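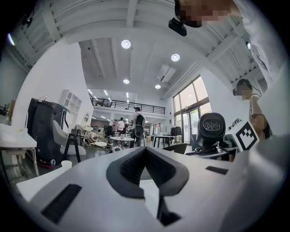 Progress report to the Beaudoin Fund
Kerkow Valley Oral History and Songbook Project
Second period, ending in July

Dear friends at the Fund,

Thank you for your patience in waiting for this report, and for the kind note that came with the second installment of the grant. It arrived on a morning when the scanner had jammed twice, and it cheered all of us up no end.

When we wrote to you in the winter we had only just begun going house to house, and I remember telling you that people were shy of the recorder. They have got over that! We now have 38 finished interviews, against the 30 we promised in the application, and I have a waiting list in the back of my notebook that I am a little afraid to look at. The longest runs to nearly four hours, with a break for soup, and covers the creamery, the creamery dance, and a quarrel over the creamery roof that I gather is still not settled.

Recording and transcription

Twenty-six of the interviews have been typed up in full and sent back to the people who gave them. Most came back with small corrections, mainly the spelling of cousins. Two families asked for a passage to be closed for the time being, and we have done that and noted it on the record sheets. The other twelve are in different stages. Transcribing has been slower than I planned for, and I should own up to that plainly. The older speakers go back and forth between English and the valley dialect, often inside one sentence, and it takes a patient ear to get it down properly. We have moved some of the travel money over to typing hours, as your office agreed in the spring.

The songs

This is the part I most wanted to tell you about. We had hoped for perhaps a couple of dozen songs and the collection now stands at 626 loose sheets, mostly handwritten, from attics, piano benches and one flour tin. Plenty of them are copies of the same favorites (we have eleven of "The Miller's Gate," no two with the same third verse), so the number of separate songs will be a good deal smaller once they are sorted. Warrick Dunstan has taken on the sorting, and has been matching handwriting against the old choir registers, with some lovely results. Three sheets that came to us from different houses are pages of a single wedding song.

All the sheets have been scanned. We use the Hinari catalog for the listings, as you suggested, and once I stopped fighting with the date field it has suited us very well.

Evenings at the Pleltetti Hall

The listening evenings have moved to Wednesday, which suits the farm families better, and we now start at 7:30 to let people get their supper first. We play a few short clips and then mostly sit back while the room argues over who is speaking. Several of our best interviews began that way. The hall's heating is still a trial, and we plan to pause in the coldest weeks and start again in spring.

Money

We have spent $3,806 in this period. The largest share went on typing, followed by the scanner repair, archive boxes and hall rent. The repair wasn't in the budget, and we covered it by buying fewer boxes than planned, so there will be a second order before the year is out. Receipts are in the attached folder in date order, apart from the hall rent, which is billed quarterly and sits at the back.

What comes next

We expect to finish the remaining transcripts before the next report and to have a first draft of the songbook ready to show you. I would like to ask whether the Fund would consider letting us print the dialect words beside the English, even though it adds pages. The singers feel strongly about it and so do I. If you could let us know before we go to the printer for a quote, we can ask for both versions at once.

With warm thanks from all of us in the valley,

The Project Coordinator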